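Lids, again

Quick one, typing this with a sandwich in the other hand. Still on the counter task. Two round openings with metal rims, each has its own lid, and the arm has to learn to lift one. Sounds easy. I have been driving it by remote since February and my thumbs disagree.

Marleny Betancur at Trurdale wants 346 good demos before she'll train anything. Fine. We have a lot of bad ones. The trick (took me way to long) is go slow near the rim. Get hold of the lid, tip it, wait a beat, then lift. If I rush, the policy learns to rush. It copies all my bad habits, even the little wiggle I do before closing the fingers.
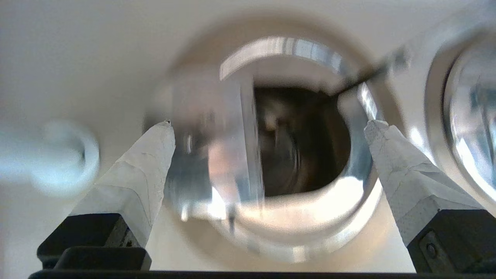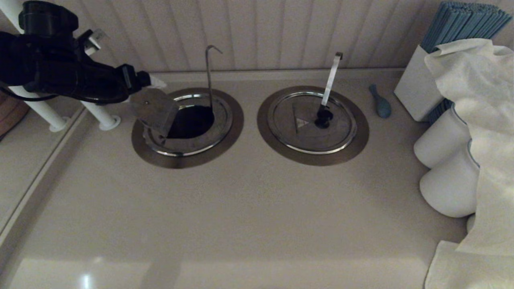
Close in at the rim with the wrist camera, and the lid on the left one tipped up.

Wrist view is what I steer by for the last bit. Everything shiny, everything blurry, so I keep flicking back to the head view for the angle. Aurelio Paredes says drop the head view and trust the wrist. Tried it for 22 demos. Nope.

Tried hand guiding too, just grabbing the arm and moving it. Nicer feel, but then my sleeve is in every recording. Back to the controller.

More tommorow if the Tevura box behaves.

Comments

gatholm_pete: do you keep the failed ones? we label ours and use them for recovery

Aurelio Paredes: 22 is not a fair try and you know it

Lin in Vallejo: how long is one demo, start to finish?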